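4.2 The shelf that stays empty

The households in the Hambridge part of the study were asked to keep a diary of where things were put down, as distinct from where they were put away. The difference is larger than the furniture trade would like. Over the diary period we logged 1,650 placements of small objects (keys, post, spectacles, crockery, one persistent tape measure), and nearly all of them ended on a flat surface between hip and elbow height. Closed storage did badly. Open storage, which one might expect to do better, did worse still if it happened to sit below the knee.

We call the habit perching. An object is perched when its owner means to move it later and would say so if asked. Our participants were asked, and they said so, often with some warmth. The median stated intention was "this evening". The diaries suggest that evenings in Hambridge are long, and in two households appear to have run well into September.

Perching is a matter of reach and also of manners. A table makes no demands. It has no door and no inside, and it does not ask what category a thing belongs to. A cabinet does all of this before one has even found the knob. Earlier writing on domestic order tends to treat the table as the place where storage has failed. We think it more useful to treat it as the storage, and to ask what the cabinet is then for.

The answer in most rooms was books. Books were the one class of object that our participants reliably returned to a compartment, and they returned them even when they had not read them. Upper compartments in particular filled early and then set hard. In the Endgate flats, where we made return visits, the contents of the upper compartments changed so little that one fieldworker took to checking her notes against the dust. Middle shelves had a livelier time of it, holding lamps, chargers and the sort of bowl that holds other people's foreign coins. Lower shelves were used for things nobody wished to look at, or for nothing.

The last of these outcomes deserves more attention than it has had. A bare shelf is usually read as spare capacity, and the planning guides are full of advice on how to use it. Participants did not see it that way. When we asked what a bare shelf was waiting for, we were given six different answers, of which the commonest was a shrug and the most honest was "a better class of object". One participant had kept a shelf clear for a record player since before we met her. She did not own a record player and had no plans to buy one, but she was firm that the shelf was taken.

We therefore separate three states: filled, bare and reserved. The second and third cannot be told apart by eye, a fact which has caused some trouble in coding. Our first coder marked all bare shelves as available. Our second, who had lived with in-laws, marked them all as reserved. Agreement between the two was poor until we gave up and coded only what was on the shelf, leaving the owner's hopes to the interview sheets.

Figure 3 gives a case where the pattern is plain. The dish has its place on the table, while the cabinet a short way off has two shelves with nothing on them and its books up at the top. Under the scheme above, the dish is coded as table, small, single; the shelves are coded as bare; and the drawer is not coded at all, since we agreed at the outset not to pry.
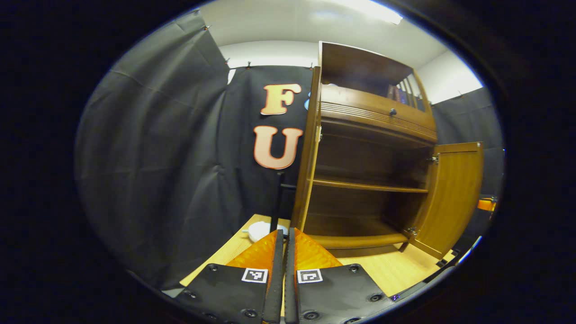

Figure 3. Small white dish on a pale-wood table, with open cabinet shelving to the right. Both lower shelves coded bare; books in the upper compartment.

It may be objected that a dish is at home on a table and proves little. We accept this for dishes in general. The diaries show, however, that small dishes are seldom left to themselves for long. In the Undance set, which used the same recording sheet, a lone dish on a table tended to gather company: first keys, then a receipt, then something from a pocket that could not be named. We came to regard the small dish as a seed. Once one is down, the table has been declared open, and the nearest shelf might as well be in another town.

Whether moving the dish to the shelf would move the habit with it is a separate question. We tried it in two households. In the first, the keys followed the dish for most of a week and then went back to the table without it. In the second, the participant bought another dish.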